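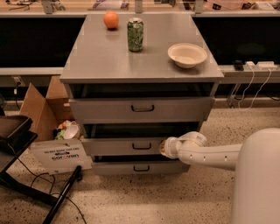

Open afternoon at the Purneck workshop, Plullham

In May we opened the doors of our robot workshop in Plullham for one afternoon. Over 105 people signed the guest book, which is much more than we expected for a small town and a rainy day. Many came with children, and some came directly from work in their working clothes. This page is for those who visited and would like to remember it, and also for those who could not come.

The drawer task

One arm, one cabinet, three drawers. At this moment the gripper is at the middle drawer, on the right part of its front. The upper drawer is a little open too. On the top there is an orange, a green can and a white bowl.

This was the station where people stayed the longest. I think it is because everybody has drawers at home and knows how they should behave. A drawer looks simple, but the arm must come to it at a good angle and must not push the whole cabinet across the floor. A boy of maybe seven years asked why we do not simply build a cabinet with a motor inside. We had a long discussion about it afterwards in the kitchen, and I must say that he had good arguments.

Some notes about the afternoon

The programme began at two o'clock with a short welcome by Halvard Solheim, who leads the workshop. He promised to speak for six minutes and he spoke for 22, but the guests were patient and there was coffee. He told how the Trarnance project started and why we work with ordinary furniture and ordinary things from the kitchen. When a robot will help in a home one day, it will meet exactly such things.

After the welcome we divided the visitors into groups of 18, and each group had its own guide. The groups were a bit too large for the narrow part of the workshop, and those who stood at the back could not see very well. Next time we will make them smaller and begin earlier. We also learned that the questions need more time than the demonstration itself.

The most usual questions were these: how strong the arm is, how much it costs, if it can iron shirts, and if it gets tired. The answer to the last one is no, but the people who work with it do. A retired nurse from Purba asked how a person can stop the arm quickly if something is wrong, and this was for me the best question of the day. The guides showed the stop button to every group after that.

Thank you

Many thanks to the bakery for the cinnamon buns, to the school for the folding chairs, and to all colleagues who stayed until the evening to put the rooms in order again. A blue child's umbrella and one grey glove were left in the cloakroom. They are waiting at the reception in Purneck and can be collected every morning between nine and twelve.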